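Rapport de projet tutoré - Réouverture d'une halte sur la ligne Dresdale - Paewai : étude de desserte et d'horaires

1. Contexte et objet de l'étude

Le présent rapport rend compte du projet tutoré mené au cours de l'année universitaire sur la desserte ferroviaire de la vallée de l'Ileo. Il porte sur l'hypothèse d'une réouverture aux voyageurs de la halte de Ruvora, située sur la ligne à voie unique qui relie Dresdale à Paewai. La halte n'est plus desservie depuis le transfert sur route des relations omnibus, mais la ligne demeure parcourue par des trains régionaux semi-directs et par une circulation de fret quotidienne.

La question posée par l'encadrement était la suivante : est-il possible d'insérer un arrêt commercial à Ruvora sans dégrader la correspondance de Dresdale et sans engager de matériel roulant supplémentaire ? Les aspects financiers n'ont été abordés que sous l'angle des aménagements de quai. La tarification et la billettique ont été exclues du périmètre.

2. Description de la ligne

La ligne compte 36 kilomètres. Elle est électrifiée sur la seule section comprise entre Dresdale et la bifurcation de l'Ileo, le reste du parcours étant assuré en traction thermique. Le croisement des trains n'est possible qu'en gare d'Ileo, dont l'évitement présente une longueur utile de 600 mètres. Cette contrainte détermine l'ensemble de la grille horaire : tout retard pris au nord de l'évitement se reporte sur le train de sens contraire.

Le quai de Ruvora subsiste sur une longueur de 118 mètres. Sa hauteur est inférieure à celle du plancher des automotrices en service, et la bordure présente un affaissement sensible du côté de Paewai. L'ancien bâtiment voyageurs a été vendu et n'entre pas dans le périmètre de l'étude. L'accès routier se fait par un chemin communal qui franchit la voie au moyen d'un passage à niveau automatique.

3. Méthode

Le travail s'est déroulé en deux temps. Une première phase, achevée en novembre, a consisté à reconstituer la marche théorique des trains à partir du livret horaire et du profil en long. Une seconde phase a porté sur la construction de trois variantes de desserte, comparées à la situation existante.
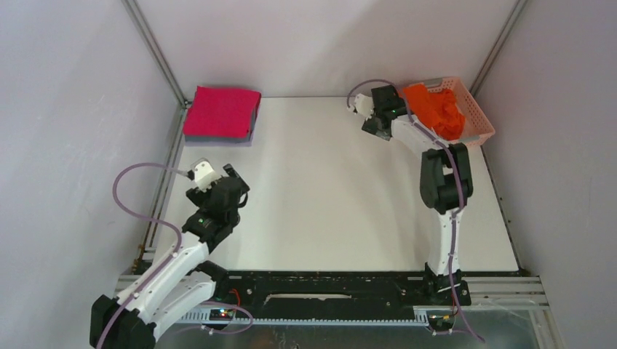

Les temps de parcours ont été calculés avec une marge de régularité uniforme, répartie sur l'ensemble du trajet. La durée d'arrêt retenue à Ruvora est d'une minute, valeur usuelle pour une halte sans personnel. La perte totale, freinage et remise en vitesse compris, s'établit à trois minutes dans le sens de la descente et à quatre minutes dans le sens de la montée - la rampe située immédiatement après le quai pénalise fortement les démarrages.

Le potentiel de voyageurs a été apprécié à partir de la population communale, soit 3358 habitants, et des trajets domicile-travail vers Dresdale. Faute d'enquête auprès des ménages, les résultats obtenus doivent être considérés comme un ordre de grandeur.

4. Variantes étudiées

Variante A : arrêt de tous les trains régionaux. Cette solution offre la meilleure lisibilité pour le public, mais elle décale le croisement d'Ileo et supprime la correspondance du matin à Dresdale. Elle imposerait en outre un retournement très court à Paewai, incompatible avec les opérations d'essai de frein et de changement de cabine.

Variante B : arrêt des seuls trains de pointe, le matin vers Dresdale et le soir vers Paewai. Le croisement est conservé. Le train du soir arrive quatre minutes plus tard au terminus, ce qui reste compatible avec le roulement actuel.

Variante C : arrêt facultatif, sur demande. Le gain moyen est réel aux heures creuses, mais l'horaire doit intégrer la marge complète et le bénéfice se limite alors à la régularité. Le dispositif d'appel à quai n'a pas été chiffré.

5. Résultats et discussion

La variante B est celle que nous proposons de retenir. Elle ne nécessite aucune rame supplémentaire et laisse inchangé le sillon de fret. Sa principale faiblesse tient à l'absence de retour en milieu de journée, qui écarte de fait les scolaires et les déplacements médicaux. Un complément par autocar, calé sur l'arrivée de Dresdale, permettrait d'y remédier en partie.

Le rehaussement du quai constitue le poste de travaux le plus important. Un rehaussement partiel, limité à la longueur d'une automotrice, a été jugé suffisant pour le service envisagé. Le délai d'annonce du passage à niveau devra également être revu, le train à l'arrêt se trouvant dans la zone de détection en direction de Paewai.

6. Limites et suites à donner

Les calculs de marche reposent sur un matériel en état nominal et ne tiennent pas compte des pertes d'adhérence observées à l'automne dans la tranchée de l'Ileo. Une campagne de relevés à bord serait nécessaire avant toute décision. Les graphiques de circulation des trois variantes figurent en annexe 2 et le détail des temps de parcours en annexe 3.

Version définitive remise au département le 18 août.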